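The Ferry Bag

Pavithra Gowda missed the 164 by the width of a bus door. Saw the driver see her. Saw him pull out anyway.

Next one in 40 minutes. The ferry to Vinda went in 40 minutes too. So that was that, or it should have been.

She ran. Not well – wrong shoes, the bag banging on her hip, her mother's papers inside it in a freezer bag in case of rain. Downhill past the bakery, past the closed school, past a man hosing his step who said something she didn't catch. Her chest hurt by the church. She was 38 last time she ran anywhere and that was for a bus too.

The thing about the house in Vinda was the date. Sign by October or the cousins got it. The letter said so, twice, the second time underlined in pen. She had read it in September and put it behind the toaster. Then she had not read it for weeks. You could do that with a letter. It just stayed there getting crumbs on it.

At the bottom of the hill a van slowed down beside her.

"Ferry?" said the man.

"Yes."

"Get in then. Mind the eels."

There were eels. Two tubs of them, lids held down with bricks. She got in and put the bag on her lap and held it with both arms.

He was Gunther Kröger, he said, from Lernby, and he smoked eels and sold them on the other side. He drove with one hand. The heater blew on her feet and smelled like a wet dog.

"What's in Vinda?" he said.

"My mother's kitchen."

It came out before the rest of it did. There was a whole house, four rooms and a shed and a pear tree, but kitchen was what she said.
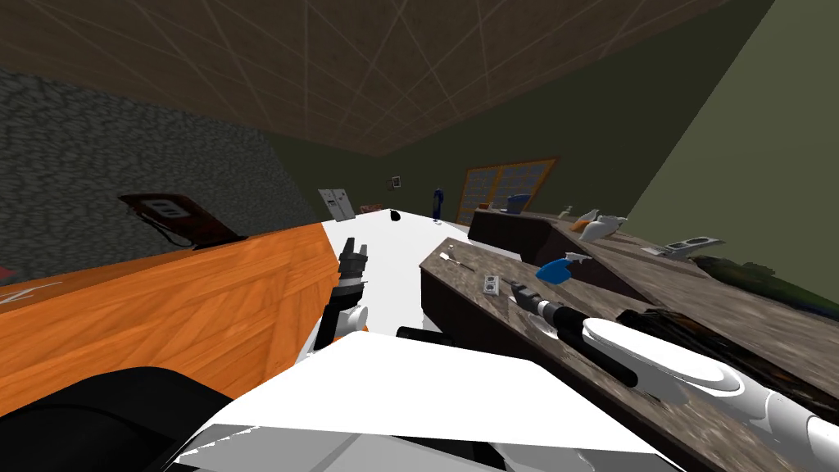
"She cook?" said Gunther.

"Badly. She burned rice. She burned soup once, I don't know how you burn soup."

"You walk away from it."

"She walked away from it."

He nodded like that was a full account of a person. Maybe it was. Her mother had walked away from soup, from a job at the post office, from Pavithra's father on a Sunday with the radio still going. She never walked away from the house though. Stayed in it through the bad winter and the roof. Stayed in it when the doctor said please, there's stairs.

The road bent and there was the water, gray, and the ferry with its ramp still down. Four cars waiting. A woman in a orange vest waving them on.

"See," said Gunther. "Plenty of time."

It wasn't plenty. They were the last ones on. The ramp came up behind them with a noise she felt in her teeth.

She stayed in the van for a while. Then she took the papers out, just to check. The form, the copy of the form, the letter with the crumbs. On the top line somebody at the office had typed 2024-10-03 and under it a blank for her name. She'd thought it would be longer, the blank.

"You going to live there?" Gunther asked.

"No. I don't know. Sell it."

"To the cousins?"

"God, no."

He laughed and an eel thumped in the tub. He asked did she have a pen. She had three, none of them worked, she tried them all on the back of her hand. He found one in the door, under a glove. Ruotsalainen Boat Repair, it said down the side, and it wrote a thick blue line first go.

"You're ment to do it in front of them," he said. "At the office."

"I know."

She held on to the pen. The engine changed its note and the far side came up out of the mist – the pier, the red shed, the road going up between the trees. She could do that road in the dark. She had, plenty, with her shoes in her hand so her mother wouldn't hear.

"Drop you at the office?" said Gunther.

"The house first," she said. "Is there time for the house?"

He looked at the clock on the dash, which was wrong, and started the van.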